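Read the merchants first

Every book of ancient history which I was given as a boy started with a king. I think this is the wrong door, and I would like to explain which door I would use instead.
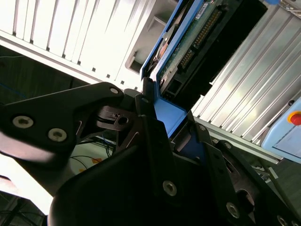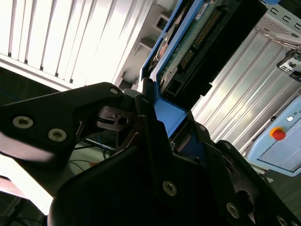
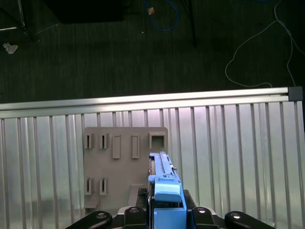 Opinion
By the editor, Pidlow History Pages

In the early second millennium BC, some families from the city of Assur, in what is now northern Iraq, sent their sons and brothers far to the north-west to do business. They went with donkeys. The donkeys carried tin and woollen cloth over the mountains into Anatolia, and the profit came home as silver and gold. The most important trading quarter was at Kanesh, a town whose mound is today called Kültepe, in central Turkey. The merchants lived there in ordinary houses, and they kept their letters, contracts and accounts in them. Because these were written on clay, thousands have come down to us.

I read them only in translation. Last November I finished a notebook in which I had copied passages from 72 of these letters, and since that time I find it difficult to go back to the usual histories with their lists of battles.

What is in the letters? Mostly complaints. A man writes that his partner does not answer. A wife in Assur says that the house has no barley and that her husband sends too little silver, and then she defends the quality of her cloth, which he has criticised. Somebody wants to avoid a tax by taking a side road. Somebody else warns that the side road is watched. You may say these are small things, and of course they are. But when I read a royal inscription I learn what the king wanted me to believe, and when I read a merchant who is angry about tin, I learn what tin was for him.

I don't want to be unfair to kings. Without their lists of years we would have great trouble to put anything in order, and the merchants themselves dated their loans by yearly officials of their city. My complaint is with the order of teaching. A young reader gets the dynasties first and daily life as a short chapter near the end, with a drawing of a loom. If he is bored by the dynasties, he never reaches the loom.

A common objection is that Kanesh is an exception, and that one rich find should not stand for a whole age. This is a serious objection. The letters show us one group of people, most of them men with money, in a few generations. The farmers outside the town hardly speak in them. The local Anatolians appear often as buyers, debtors, neighbours or wives, but usually through foreign writing. I accept all this. Still, the inscriptions of rulers are also one group of people, a much smaller one, and we have not been so careful with them.

A second objection I hear from teachers is that letters are too hard for beginners. Half of the background is missing, the names are long, and a quarrel may start on one tablet and never be finished on another. I have tried it with the adult reading circle in Pidlow, where we have 40 minutes for each text. It is true that the first evening was slow. On the second, two members argued nearly until closing time over whether a certain debtor was a thief or only unlucky. I have never seen such an argument about the borders of an empire.

There is one more reason, and it is perhaps only my own taste. The women in these letters are present in a way I did not expect. They weave, they organise others who weave, they send the cloth and they ask for the price. They scold. They remind their husbands of the gods and of the family's good name. A reader who starts with the kings may go through several centuries and meet a woman only when she is married to one of them.

So I would print a small school book with letters from Kanesh at the front, a simple map of the donkey road, and the rulers of Assur in a table at the back, where one can look them up when they are needed. The clay envelopes should have a page too – a letter was closed inside a thin cover of clay and sealed, and a few of them were still unopened when they were found. Children like this very much, and so do I.

The reading circle begins again in November with the letters between husbands and wives. The translations will be on the table by the door.

230 shares · 2 comments
Last updated: August 20, 2026
Contact the editor | © Pidlow History Pages | Back to top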